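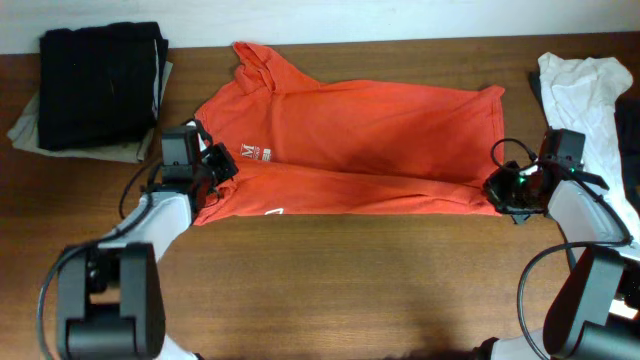

Fig. 1. Orange-red T-shirt, partly folded, white print near one end.

Week 9: Where Cotton Knits Come From

OK, picking up where we ran out of time. We had gotten the cotton off the plant and through the gin, and I was rambling about staple length. Short version: longer fibers make smoother, stronger yarn, and you pay for it.

Next comes spinning. Ring spinning is the slow, old way and it feels nicer. Open-end is quick and a bit scratchy (think giveaway shirts from a bank!). Then the yarn goes to a knitting machine, usually a circular one, and comes off as a big tube of jersey. Jersey is all loops, so it stretches, and it curls at the cut edges, which drives beginners crazy.
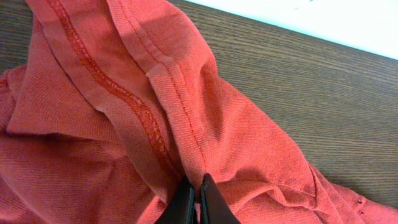 Fig. 2. Overlock seam and topstitched hem band on a coral-red knit.

Overlocking wraps thread around the raw edge so it can't fray or run. Please don't mix this up with coverstitch, I take off points for that every March.

Now dyeing. In our Kulside mill case the dye lot is 300 kilos, and the reading from Grirley walks through why two lots never quite match. I love that chapter, the bit on salt especially. Skip the appendix unless you like chemistry.

For next time: read chapter 13 and bring one old knit you don't mind cutting up. We'll start at 9, in the sewing lab, and scissors are in the drawer by the sink.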